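Covering a workbench, second attempt

Last updated: 25/11/2025

The first cover on the long bench was a cotton drop cloth. It absorbed oil, shed lint into everything, and moved whenever I leaned on it. I replaced it with a heavier coated fabric from Silon, sold by the running yard and cut to order. These are my notes on cutting, fitting and holding it down, written mostly so I can repeat the job when this one wears out.

The bench top is 1,865 mm long. I ordered a piece long enough to give a full overhang at each end, on the theory that I could trim later. Trimming later was a mistake. Once the fabric is on the bench there is no clean straight edge to cut against, and the scissors wander. Mark it on the floor, cut it on the floor, then bring it up. Esther Mwaipopo has a rotary cutter with a 100 mm guide that would have made short work of it, and I have asked to use it next time.

Fabric that has been shipped folded keeps its folds. I tried three things on the creases. Hanging the cloth over a door for two nights softened the small ones and left the two main ones where they were. Weighting it flat under boards did slightly better. A warm iron through a towel did the most, but the coating started to go shiny in one corner and I stopped. The remaining creases are low enough that a screwdriver rolls over them. A small washer will still stop against one, and I have decided to count that as a feature when taking apart anything with a lot of hardware.

Emrys Jenkins glues his covers down with contact adhesive. He gets a dead flat surface and no movement at all. He also gets an afternoon with a scraper every time he changes one, and his bench has the marks to show for it. I wanted something I could lift off in under a minute, shake outside and put back.
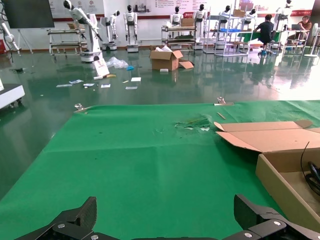
Clips are the cheapest way to hold a loose cover, and I have been through most of the common kinds. Plastic spring clamps from Prosser have a good wide jaw but the pads drop off. Binder clips grip well and are too short in the throat for a thick top. I have settled on plain silver metal ones along the far edge, one at the left corner and another right of center. The near side is left free on purpose. If both long sides are clipped, any pull on the cloth goes into the fabric between them, and it needs somewhere to go. The tear toward the far side, with the pale material showing through the green, is a separate problem that clips will not solve.

On tears. Coated fabric behaves differently from plain woven cloth once the surface is broken. The coating lifts first, the edges wrinkle, and anything sharp that passes over will catch and extend it. I tested three repairs on offcuts.

Iron-on patch, Grelau brand. Stuck well at the center and lifted at the corners after a few days of normal use. Adds a raised edge, so parts catch on it.

Cloth tape from the back. Neat, almost invisible from the top, and easy to do with the cover off. Does nothing for the wrinkled coating, so the ragged part has to be trimmed first.

Flexible filler, Undard, the small tube. Flattest result of the three. Takes a full day to set and attracts dust while it does. Color match is poor, but this is a bench.

I will use tape from the back with a thin skim of filler over it. The offcut done that way has been scraped, wiped with solvent and bent double without letting go.

Small things on the bench are the other half of this. Cables go in a shallow cardboard box on the right, coiled, lid folded back. I have tried drawers, hooks and a pegboard, and each time the cables came back to the bench within a week. A box at least keeps the coil in one place and slides along the cloth when I need the room. Cardboard on coated fabric has very little friction, which helps here and is a nuisance when the box is nearly empty and gets nudged off the end.

The packing material on the floor goes next. I keep one carton for returns and flatten the rest. Clear wrapping does not go in our curbside bin, so it gets bagged separately and taken in with the next load.

Costs, for anyone comparing: fabric, clips, filler and tape came to just over what I paid for the drop cloth and its replacement together. Adaeze Bassey asked whether a rubber mat would be simpler. Probably, for a shorter bench. At this length the mats come in two pieces, and the joint ends up exactly where I work.

Still to do: trim the left overhang, tape the tear, find a clip with a deeper throat.

232 shares
14 comments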